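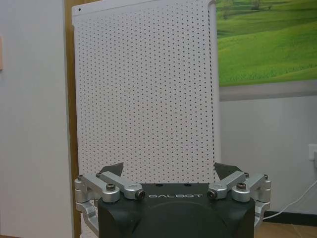 Known problem: the fingers that drifted open

Before you load any of the Orkham recordings, please read this part first, even if you normally skip straight to the file list (we do too). Partway through collection, a pivot screw on one side of the gripper worked itself loose, and the fingers stopped meeting in the middle. The controller still reported a clean close every time, so we kept recording quite happily and only caught it when a peg slid out during a check by hand.

What is affected

The set holds 1,366 episodes, and 346 of them were recorded between the last good check and the repair. In those, the gripper width in the log can't be trusted -- the wrist video and the joint angles are fine. We kept them in, marked with suspect_width = 1, as a few people at Rustari had asked for real faults to test their detectors on.

If you are training a grasp policy, leave the marked episodes out. The Javska loader does this unless you pass keep_suspect.

What we changed

All the pivot screws were taken out, cleaned and put back with thread locker. We now check the fingertip gap with a feeler gauge every 2 hours of recording, with the arm powered down and the stop button pressed -- please don't put your fingers in the linkage otherwise.

Changes

2023-06-08: added the suspect_width column and fixed the episode list for Čierny, which had 3 entries twice.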